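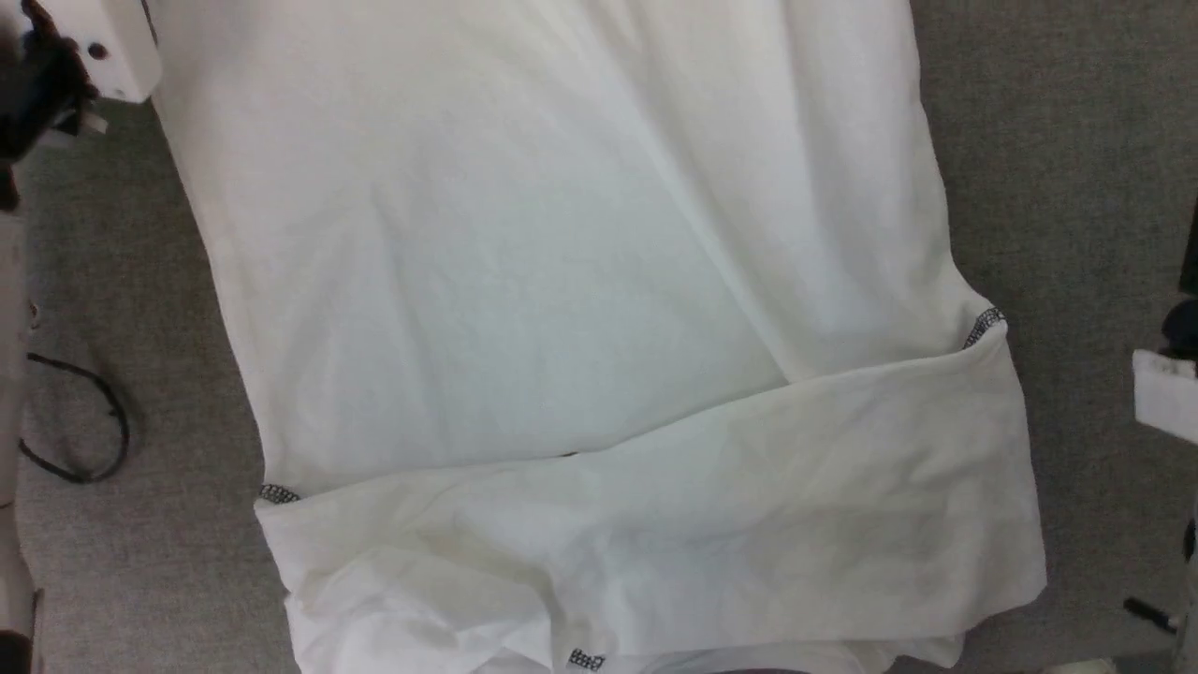

Lesezeit: 2 Minuten

Checkliste Waschküche und Trockenraum, Haus Alcantara, mit Anmerkungen

Der Frühjahrsdurchgang im April ist mir der liebste im ganzen Jahr! Man sieht so schön, was sich seit dem Herbst getan hat. Geprüft wird nach dem Vordruck von Edum, Anmerkungen wie immer direkt unter dem Punkt.

1. Zulaufschläuche und Aquastopp
In Ordnung. Schellen sitzen fest, kein Kalkrand an den Anschlüssen. Der Schlauch an Maschine 2 ist neu, Prüfnummer 1423, ganz prima verlegt.

2. Flusensieb am Trockner
Mangel, behoben. Im Siebschacht lag eine dicke Schicht. Bitte nach jedem Durchgang leeren, auch bei kleinen Ladungen.

3. Abluft und Wandklappe
In Ordnung. Die Klappe von Durnent läuft herrlich leicht und schließt dicht.

4. Steckdosen und Kabel
Teilweise in Ordnung. FI-Schalter löst beim Druck auf die Prüftaste aus. Die Mehrfachsteckdose hinter dem Bügelplatz muss weg: Der Trockner zieht gut 2000 Watt und gehört an eine eigene Dose.

5. Waschtemperatur und Textilien 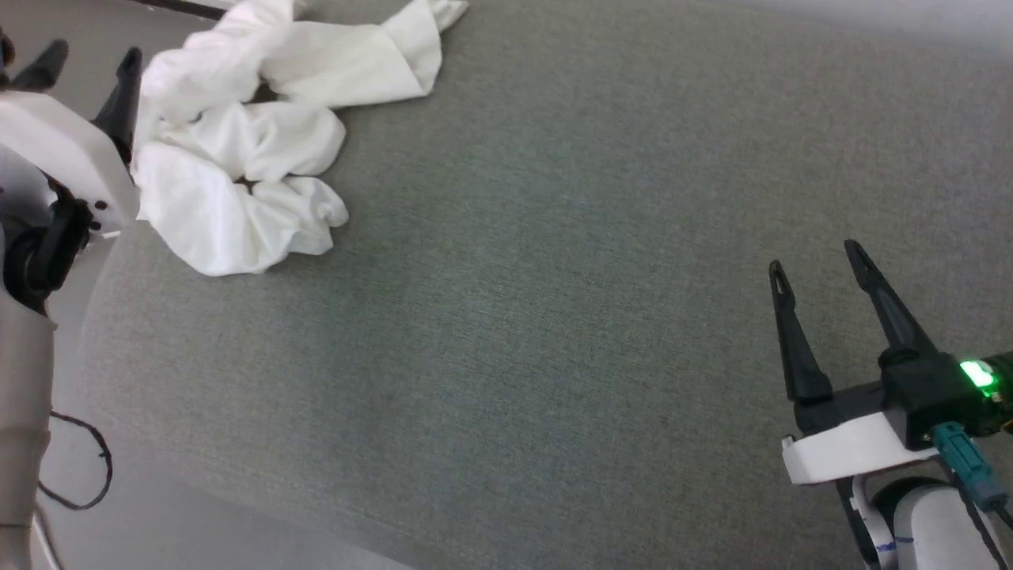
Für Handtücher und Putzlappen aus der Gemeinschaftsküche gelten bei uns 60 Grad, am Regler von Maschine 1 jetzt mit einem Farbpunkt markiert. Das Thermometer hat die Temperatur sauber bestätigt, großartig für ein so altes Gerät! Beim Ablegen nach dem Trocknen ist noch Luft nach oben. So ein weißes Knäuel auf grauem Stoff, in sich verdreht und mit lauter Falten, speichert Restwärme viel länger als glatt gelegte Wäsche. Also bitte gleich ausschütteln und falten, besonders wenn vorher Öl oder Wachs im Gewebe war.

6. Waschmittel und Kindersicherung
In Ordnung. Das Schränkchen ist abschließbar, der Schlüssel hängt oben.

7. Boden und Fluchtweg
Mangel, offen. Vor der Tür stehen rund 5 Kisten aus dem Umzug nach Roravdale. Die müssen bis zum nächsten Durchgang fort.

8. Rauchmelder
In Ordnung. Testton laut und klar, Batterie gewechselt.

Offen bleiben damit Punkt 4 (Mehrfachsteckdose) und Punkt 7. Nachkontrolle am Vormittag, sobald der Flur frei ist.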